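Clutness Tableware Open Day: Notes from the Sorting Room and the Test Bench

Clutness opens its Tavton site to visitors once a year, in August. The tour takes 2 hours and covers the glaze store, the kiln hall, the sorting room and the test bench. I went mainly for the last two. Kiln tours are common enough, but few makers show how they grade and handle finished ware, and I buy bowls for a small canteen group where handling accounts for most of the losses.

Check-in was at the side gate. Safety glasses were issued, and bags had to be left in lockers. Our group was led by Parvaneh Safavi, who kept to the schedule and answered questions between stops.

The glaze store can be covered quickly. Dry materials are kept on pallets along one wall, mixed batches in lidded tubs along the other. Each tub carries a batch card with the date, the sieve size and the specific gravity reading. A batch that has stood for more than 15 days is stirred, sieved again and remeasured before use. The kiln hall was between firings, so we looked at kiln furniture and an open car. Shelves are coated with wash on the top face only.

The sorting room was more useful. Cereal and soup bowls come here in mixed patterns, since short runs share a firing. The sorter first separates by decoration, then checks the rim, the wall and the foot. Solid colors are nested in like pairs. Patterned pieces are kept apart until the foot has been checked, as an unglazed foot ring with a burr on it will scratch the glaze of whatever it sits in. The bowls out during our visit included a glossy solid orange, a fine stripe that runs out from the center of the base and up the wall, and a white with large green monstera leaves.

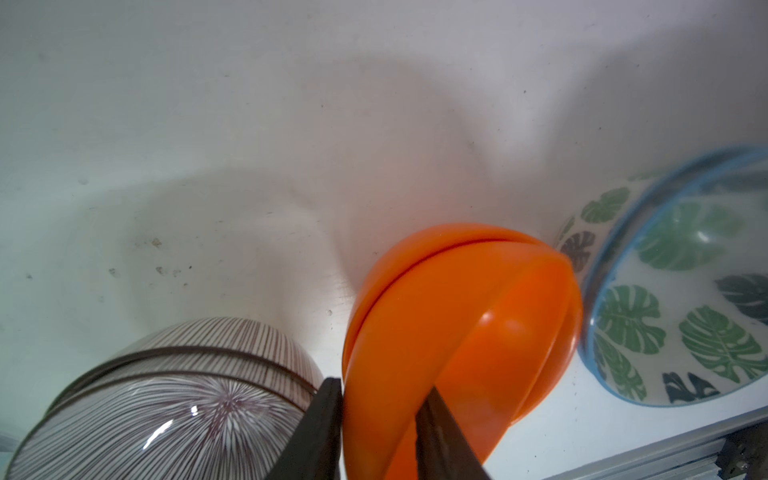
Ebuka Lawal asked whether solid colors are graded more strictly than patterns, given that a pinhole on a plain wall has nothing to hide in. Safavi said the written limit is the same for both, but that in practice more solids go to seconds. The limit is one pinhole on the outside wall and none on the inside. She added that strong orange is the hardest of the current colors to hold from batch to batch, and that nested pairs are matched by eye under the sorting lamps before they are packed.

Packing follows directly. Bowls for the trade go into cartons of 42 with a card divider between layers and a paper sheet between nested pieces. The dividers are supplied by Cellside and come flat. I asked about reuse. The dividers can go around again if they come back dry and unfolded, and few do. Retail bowls are boxed in fours, with the same paper sheet.

The test bench is in a small room past the packing line. Three procedures were explained:

Thermal shock. Samples are heated in an oven, then placed in cold water and inspected with dye for crazing.

Rim impact. A weighted pendulum strikes the rim at a fixed point, and the height is raised until the piece chips.

Glaze wear. A sample is put through 2000 wash cycles, then compared with an unwashed piece from the same firing.

Only the third was of direct interest to me. The line patterns are the ones Clutness watches most closely in the wash test. Thin lines laid close together show any softening early, and the place to look is the center of the interior, where all the stripes meet. Spoons do most of their work there as well. The maroon stripe is the reference pattern for this reason, and its dark rim line is checked separately — rims lose color before walls do.

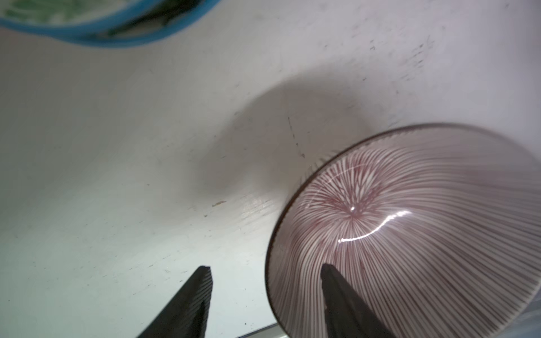 Does the stripe go under the glaze or over it? Ranjbar put this question from the back of the group, and mentioned having had red bands fade to pink on an older set from another maker. Under, Safavi said. The lines are applied to the biscuit and covered with a clear glaze, so what wears first is the gloss and only much later the color. On-glaze decoration was dropped at Tavton some time ago, apart from badge work on special orders. Ranjbar then asked if metal marking from cutlery counts as wear. It does not. Gray marks are metal left on the glaze, and a mild abrasive cleaner takes most of them off. A glaze that marks again within a few days has probably lost its surface, and those pieces should be retired.

The seconds shop is at the exit. Prices were marked on the shelf edge, and each piece had a wax pencil ring around the fault, which saves time. I took a stack of striped bowls with minor foot faults for trial in one kitchen. A light pass with a diamond pad should be enough to make them safe to stack.

Practical notes for next year: book early, as groups are small. Wear closed shoes. Parking is at the lower lot, and the walk up to the gate is steep. The test bench room has no seating and gets warm, so the morning tour is the better choice.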